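Bundow Hand-Held Gripper Kit: Frequently Asked Questions

By the Candent product support desk
Last updated: June
14 shares | 5 comments

We receive many of the same questions about the Bundow kit, so we collected the answers on this page. If your question is missing, please write to us through the contact form and we will add it in the next update.

What is included in one Bundow kit?
Each kit has two hand-held grippers, a marker cube for each gripper, one charger, the cables and a printed quick guide. The carrying case is sold separately. The recording software is downloaded with the code inside the lid of the box.

Do I need to own a robot to use it?
No. You hold the grippers and do the task with your own hands, and the software saves the movement. A robot is necessary only later, when you want to run the trained model. Many of our customers begin recording several months before their arm is delivered.

Can I record in an ordinary room?
Yes, and we recommend it. A living room with a sofa, a table and people doing their own things gives recordings closer to the real home than a clean laboratory does. Please ask everyone who may come into the view for permission before you start.

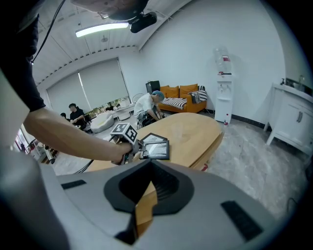
Gripper with its marker cube above an oval wooden table.

What are the black and white squares on the cube for?
The software uses them to calculate where the gripper is and how it is turned. Please keep all the faces clean. Do not put stickers or tape on them, and do not write on them with a pen. If a face is scratched, order a new cube and make the calibration again.

How long does the calibration take?
The first calibration takes 5 minutes. After this, a short check of one minute is enough each time you move to another room. If the check fails twice, please look first at the lamps. A strong reflection on the cube is the most common reason.

Is a shiny floor a problem?
It can be. Polished tile gives back the light of the ceiling lamps, and when the camera looks down the software may lose the cube for a moment. In such a room we advise you to close the blinds, or to turn off the lamp that is directly over the work area. A rug also helps, if it is a dull color.

Can I record tasks with large furniture?
You can. The gripper stays in one hand, and the other hand is free to hold or turn the bigger part. We ask only that heavy furniture is lifted by two persons, and that cables on the floor are moved away from your feet before you begin.

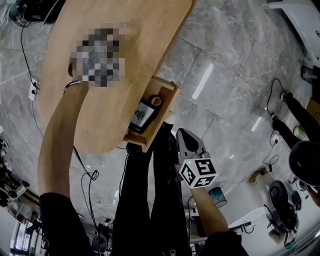
How many recordings do I need for one task?
For a simple task, such as putting a cup on a shelf, we suggest to start with 100 good recordings and then test the result. Tasks with several steps need more. Our test team in Durnville used 886 recordings for a drawer task, and the last part of them was made in different rooms, which helped more than we expected.

Can left-handed people use the gripper?
The handle is the same from both sides. Choose your hand in the settings menu before the first calibration, otherwise the axes will be saved in the wrong direction.

Can I rent the kit before I buy it?
Renting is offered by our partner Gourlay, for a period of 2 weeks or longer. If you buy the kit afterwards, the rent for the first period is taken off the price. Please keep the rental paper, as we need the number that is written on it.

What does the warranty cover?
It covers the electronics and the jaws for one year. Normal wear of the finger pads is not covered, but the pads are cheap and you can change them yourself with the small key from the box.

Where do I send a gripper for repair?
Fill in the repair form first and wait for the return label. Parcels which arrive without a label are put aside and it takes much longer to find the owner. Please send the gripper together with its own cube.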